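How do you teach a robot to pick things up?

Hello again! Last time I wrote about robots that vacuum floors, and lots of you wanted to know about robots with hands. So this month I've been finding out about a kit called the Zotia, made by a company called Nusteck. It's for schools, clubs and anyone else who wants to teach a robot to grab things without writing pages and pages of computer code.

First, try something for me. Pick up a pencil. Easy, wasn't it? You probably didn't think about it at all. But your eyes found the pencil, your arm moved to the right place, your fingers opened wide enough and then they squeezed – gently, or you'd have snapped it. A robot knows none of that on its first day. It has to be shown, over and over.

The Zotia is a gripper you hold in your own hand. It has two fingers with yellow tips, and they open and close when you work the handle. On top there's a chunky housing with the clever bits inside, and a cable to carry everything off to a computer. You do a job with it, the kit remembers what you did, and later on a robot can learn from your moves. You're the teacher and the robot is the pupil (I like that very much, having been a pupil for a long time myself).

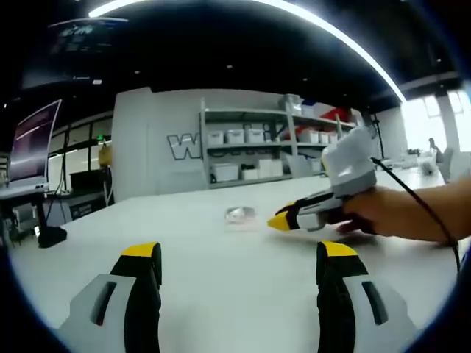 Now, which things do you think are hardest for a robot to pick up? I guessed heavy ones. Wrong! See-through things are some of the worst. Clear plastic hardly shows up at all on a white table, and light goes straight through it or bounces off in funny directions. You and I can look for a tiny shadow or a bit of shine, and we've had years of practice with drinking cups and sandwich bags. The robot needs lots of goes before it gets the idea. Each go is called a demonstration, which is just a long word for showing somebody how.

How many goes? The club I spoke to had saved 2,468 of them by the end of September, and they're still going. They took turns, 14 children altogether, and swapped over whenever somebody's hand got tired. The booklet in the box says the kit is for ages eight and up, and I'd say that's fair, though smaller hands may find the handle a bit of a stretch.

What did I like? You can start very quickly. I had mine working in roughly 3 minutes, and I'm the sort of person who puts batteries in backwards. The fingers feel lovely and smooth too. What didn't I like? The cable. It always wants to be where your elbow is, and I'd love a longer one. The booklet also uses the word "calibrate" on its very first page and never says what it means! It means checking that the kit measures things properly before you begin, a bit like making sure the kitchen scales say zero before you add the flour.

I asked readers who've tried the Zotia to send me their best tips for picking up see-through things.
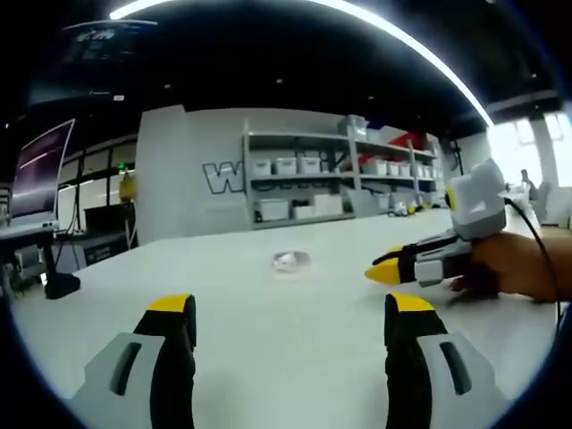 Yareli Huerta wrote that you should go slowly for the last little bit. When she rushed, she pushed the plastic along the table and had to start again. She also says to keep some of the goes where you miss and then try again, so the robot can learn what to do after a mistake.

I've tried Yareli's tip and my grabbing got much better. If you have one of your own, ask a grown-up to help you send it in, and tell me what you were picking up. Next month I'll be looking at robots that sort the recycling, so start saving up your questions.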